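Progress report: hand-guided demonstrations for garment handling
Reporting period ending January
Prepared by Lorena Barrientos for the Celenik program office

Status in short

Collection is on schedule. Usefulness of what has been collected is, in my view, still unproven, and I would ask the program office to read the count below with that in mind. We have 166 accepted demonstrations of a person folding or straightening a garment with the hand-held gripper. The January target in the grant was met. The target says nothing on whether a policy trained on these recordings can fold anything, and so far ours folds very little.

I took over the reporting from the Ferkholm side in the middle of the period, so parts of this cover work I did not supervise. Where I have relied on somebody else's notes I say so.

What was done

The proposal promised two ways of showing the task: remote control of the bench arm at Ferkholm, and hand-guided recording in ordinary homes with the gripper and its camera. Both were started. Remote control has slowed to almost nothing. Operators found denim and anything else heavy miserable to work with over the link, and a single fold of a sleeve could use up most of an attempt. The sessions we did keep are clean, and I would trust them more than most of the home material, but there are too few of them to train on by themselves.

The hand-held route is faster by a wide margin. A new operator is given 30 minutes of practice and then records. Operators work in their own rooms, on their own beds and tables, with whatever clothing they have. That variety is what we told you we were buying, and we did get it.

What I doubt is how much of the skill ends up in the recording. A person holding the gripper can feel when the cloth is bunching and when it is about to slide out. The gripper records how far the fingers are open, where the tool is, and what its camera sees. It does not record the small correction in the wrist that comes from feeling the weight shift, except as movement, and the policy has no way to know what caused the movement. The Kadrić team, who do our training runs, think more data will smooth this out. They may be right. They said the same at the last review, and I have seen no result since that settles it either way.

Garments

The proposal named towels, T-shirts and jackets. Towels are done and I have little to say about them. T-shirts are going well enough. Jackets are where the time goes. Two layers of stiff cloth, a collar that stands up on its own, seams thick enough to spread the fingers: each of these is a reason an attempt gets thrown out. A typical rejected jacket recording has the fingers closing on more cloth than the operator meant to take, so that the panel comes up as a twisted lump with no clear edge to lead the fold. Our written guide tells operators to take an edge or a hem. In practice many of them pinch whatever fold is nearest, and I can't say I blame them, given how the jacket sits on a soft surface.

The still below comes from the home set. It has a light-blue denim jacket spread on a pink fleece bed cover, with a crumpled fold of the denim between the gripper's fingers. I would point the reviewers to how much of the fold is hidden by the tool that is holding it. The wide lens takes in most of the bedroom, right up to the wardrobe and the curtain, while the place where cloth meets finger is partly covered. For a person with a hand on the grip this hardly matters. For a policy that has only the picture to go on, I think it matters a great deal.
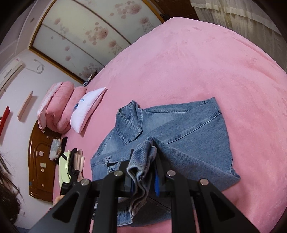 Problems

Acceptance checks. Every recording is checked by one person against a short list, and the list was written for towels. "Garment ends flatter than it began" is a sensible test for a towel. On a jacket it lets through attempts I would call failures. I have asked for a second list covering garments with collars and fastenings. Until it is in use, please treat the jacket share of the 166 as provisional.

Tracking. When the operator turns the tool sharply, position is lost and the recording has to be dropped. The supplier, Plullasen, has sent new software, which the Ferkholm notes describe as "a clear improvement." I have not found the measurements behind that sentence and have asked for them.

Privacy. The camera sees a lot of the room. Operators have signed the consent form, but the form talks about "the work surface and nearby objects," and that wording is too narrow for what is being recorded. A revised form is with Celenik for comment. I would like an answer before more homes are added.

Results so far

The trained policy was tried on the bench arm with 8 garments that were not in the training set. Five were folded to a standard the Kadrić team accepted. I watched the recordings of all the trials. All the accepted garments were towels or T-shirts, laid out flat and squared to the bench beforehand by a member of staff. No jacket was folded. The slide that went round in December gave the success figure without mentioning the squaring up, and it should not be quoted outside the project in that form.

Plans for the next period

Pause new jacket recordings until the second checklist is agreed, then go back through the accepted ones and grade them again.

Record a small matched set, with the same operator and the same garments, once by hand-held gripper and once by remote control. It is the only way I can see to find out what the faster method is costing us. The proposal left this comparison for the final year, and I think that is too late.

Run the bench trials again with garments dropped on the surface as they fall, with no straightening by staff. I expect the figure to go down.

Budget

Spending is slightly under plan, nearly all of it from remote-control hours that were not used. I ask permission to move those hours to the matched set. No extra money is requested.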